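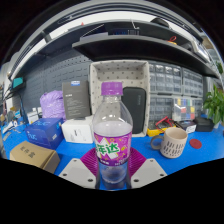

El cuaderno de tutoría Sturkuver nació para una escena que cualquier tutor voluntario de primaria conoce bien: biblioteca del colegio, cuatro y media de la tarde, un niño de ocho años que ha decidido que las fracciones son un asunto personal. El material didáctico al uso supone silencio, mesa despejada y un alumno descansado. Nosotros suponemos lo contrario. La primera ficha de medida, por ejemplo, pide buscar un envase cualquiera y estimar hasta dónde llega el contenido, y sirve igual una jarra graduada que una botella transparente de tapón morado con un líquido lechoso dentro. Si la etiqueta está en chino, mejor: el alumno no puede copiar la cifra y tiene que pensar.

Qué incluye el lote

Cuaderno del alumno, 140 páginas, encuadernación en espiral. Se queda abierto por donde uno lo deja, cualidad que los editores de libros de texto llevan décadas estudiando sin prisa.
Guía del tutor, 44 páginas. Cabe en el bolsillo de un abrigo y se lee en el autobús.
73 fichas sueltas de cálculo, medida y problemas, en cartulina plastificada. Resisten el zumo. Con el pegamento en barra hemos llegado a un empate.
Hoja de seguimiento por sesión, con tres líneas para observaciones. Hubo una versión con veinte líneas. Volvían todas con la palabra «bien».
Caja de cartón con tapa y separadores por nivel.

Para quién es

Está pensado para programas de apoyo en matemáticas de segundo a quinto de primaria, con un tutor por cada uno o dos alumnos y sesiones de media hora. Funciona con estudiantes universitarios que no han dado clase en su vida, y también con maestros jubilados que la han dado toda, aunque estos últimos corrigen la guía a lápiz y nos la devuelven. Agradecemos las correcciones, incluso las que vienen subrayadas dos veces.

No es un método completo ni sustituye al libro del curso. Tampoco trae mascota. Corina Eberhard, autora de las fichas, dibujó un erizo para la primera edición y los alumnos de prueba le dedicaron unos comentarios que preferimos no reproducir. El erizo figura, muy pequeño, en la contracubierta de la guía.

Cómo se usa

Cada sesión arranca con una ficha de nivel inferior al que toca. El alumno la resuelve, se crece, y entonces se pasa a la suya. Los separadores de color indican el orden, y dentro de cada color las fichas pueden barajarse sin miedo. Las soluciones están en la guía y en ningún otro sitio; quien las busque en el reverso de la ficha encontrará otro problema.

La parte de problemas es obra de Eduard Jurčo, que prohibió desde el principio los trenes que salen a la misma hora de dos ciudades. Hay, a cambio, bastantes autobuses que llegan tarde.

Ediciones

Sturkuver Básico: un tutor, hasta dos alumnos.
Sturkuver Aula: cuatro cuadernos, dos guías y un juego doble de fichas.
Recambio Oline: solo las hojas de seguimiento, en bloc de 800. Parecen muchas hasta que alguien las usa para dibujar.

Pedidos y envíos

Los pedidos se preparan en el almacén de Bratesitz y salen en tres días laborables. En agosto el almacén cierra, de modo que los colegios que quieran empezar el curso con las cajas en la estantería harían bien en pedirlas antes de las vacaciones. Todos los años lo avisamos y todos los años recibimos los pedidos en la primera semana de clase, marcados como urgentes.

Las fichas perdidas se reponen sueltas, indicando el número impreso en la esquina. La más solicitada es la 12, de reparto de caramelos. Desconocemos el motivo.

Cuaderno Sturkuver es un producto de Mujić, material escolar. Edición revisada, junio de 2024.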